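Nekwood is hiring + testers wanted for Flolow wallet

Posted 16/08/2018 by Kausar Siddiqui

Quick one, we're swamped. Two things in this post. First a paid job, second a call for testers. Please read to the bottom before you write to me, half the emails I get ask stuff that's answered here.

Who we are

Nekwood. Small team, 11 people, mostly remote. We build Flolow, a wallet and payment tool for small shops that want to take crypto and get paid out in regular money. Live on the test network since February. Main network next, once the audit is done. No ICO, no token sale, please stop asking. We charge shops a fee and that's the business.

1. Smart contract developer (full time)

What you'd do:
Write and fix Solidity contracts, mainly escrow and refunds
Write tests. Lots of tests
Answer the auditors when they come back with questions
Help Abelardo Escobar move our payout code off the old server, long overdue

What we need:
At least one contract running somewhere public that we can read
Comfortable with JavaScript and git
You can explain gas costs to a shop owner without losing them
Written English good enough for docs. Doesn't have to be perfect, look at mine

Nice to have but don't worry if not: Go, any work with card payments, Spanish.

No degree needed. No whiteboard interview. You get a small paid task, takes an afternoon, then a call with Abelardo, then a call with me. We decide the same week.

Pay depends on experience, tell us what you want and we'll say yes or no fast. Paid in dollars. You can take up to 20 percent of it in ether if you like, your choice every month. Paid vacation, laptop, a budget for one conference a year. Work from anywhere but you need to overlap with US Eastern mornings.

2. Testers for Flolow (short term, paid)

Looking for 60 people. Around half should be shop owners or folks who work a register, the rest just regular customers. Crypto experience not required, in fact we have plenty of crypto people already and would rather hear from your aunt.

What happens: you install the app on your own phone, we send you test coins (worth nothing, don't try to sell them), you make some pretend purchases and refunds over two weeks. Short form after each one. One video call at the end with your screen shared.

You get $50 when the final call is done. Gift card or bank transfer. Must be 18 or over and have an Android phone, iPhone version isn't ready yet, sorry.

We never ask for your private keys or recovery phrase. Not in the app, not by email, not on the call. If somebody does and says they're from Nekwood it's a scam, forward it to us please.
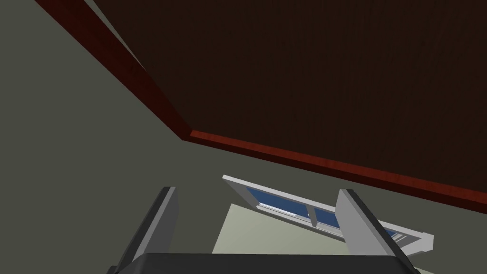

Forms are read by me and Abelardo only. We keep your email and phone model untill the test closes, then delete both. Bug reports stay but with no name on them. If you want out halfway just say so, no hard feelings, but the payment is only for people who finish.

If you signed up for the Veleo pilot earlier you can still join this one, different app, differnt form. You do need to apply again, the old list doesn't carry over.

How to apply

Job: send a link to your code, a few lines about you, and the pay you want. Subject line "Contracts". No cover letter. Recruiters, no thanks.

Testers: subject line "Flolow test", tell us your phone model, your country, and whether you run or work in a shop. First come first served, within reason, as we need the mix.

Both go through the contact page. Replies take a few days, I do them in the evenings. Job stays open until filled. Tester list closes when we have all 60.

Kausar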